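Placing Small Items Between Plates in Simulation
Project report, Carnthorpe group
Nestor Maglaya, Lorna Lagman, Jayson Galang
Supervisor: Maribeth Baluyot

1. What we set out to do

Our task was to train a policy that moves a small food item from one plate to another using a two-armed robot with multi-fingered hands. Everything was done in simulation. We called the codebase Bilarstead, after the street two of us live on, and the name stuck.

We started from the controller Reece Clegg left behind from last year's project. It handled reaching well but had no finger control beyond open and close. Our first month went into replacing that part.

2. Setup

The policy takes one camera view and the joint positions of both arms and gives back joint targets. The camera view is wide, so we pad it with black at the top and bottom to make it square before it goes into the network. We tried cropping instead and lost the forearms and part of the far plate, so we went back to padding.

Tabletop, plates and food item are swapped between episodes. The randomizer picks a surface texture, a plate for the start, a plate for the goal, and an item with a small offset from the plate centre. Jayson wrote the randomizer and Lorna wrote the reset checks, which throw out any start where the item overlaps the rim or a hand.

After the reset checks we had 3,271 demonstration episodes, all recorded by teleoperation in the Fokbridge lab. Episodes where the operator dropped the item and picked it up again were kept.

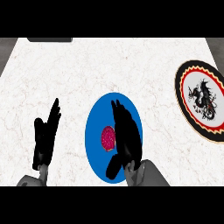 The hardest part of the motion is the last bit of the approach. The item is flat and low, and the hand covers a good part of the plate by the time the fingers are near it. The policy then has to rely on what it saw a few steps earlier. Our first version had no memory of past frames and would often stop short or close on nothing. Adding a short history of joint positions helped more than adding past images, and it was cheaper to train.

We also changed how the actions are sent. The first version predicted one step at a time and the fingers shook. The current version predicts a chunk of steps and blends it with the previous chunk. The shaking mostly went away, although the thumb still drifts on long episodes.

3. Results

We ran 80 test episodes with plate and surface combinations held out of training. The policy picked up the item in 69 of them and finished the full transfer in 60. The remaining nine were dropped on the way or released before the goal plate.

Plates with a busy pattern gave more trouble than plain ones. When the goal plate had a drawing in the middle, the release point wandered — we think the network was treating parts of the drawing as objects. Lorna added more patterned plates to the randomizer and retrained on Wednesday, but that run had not finished when we wrote this.

4. Problems and what is left

The contact settings cost us the most time. With the default friction the item slid out of the fingers, and with friction too high it stuck to the thumb after release. We settled on a value by hand and did not randomize it, so the policy is probably tuned to it.

The idle arm is still controlled by the same network. It should hold still, but it sways a little. Maribeth suggested a small penalty on its motion and we plan to try that before the Sarmiento demo in September.

The code, the config files and the list of held-out plates are in the group folder. Run the reset checks first if you change any of the plate meshes.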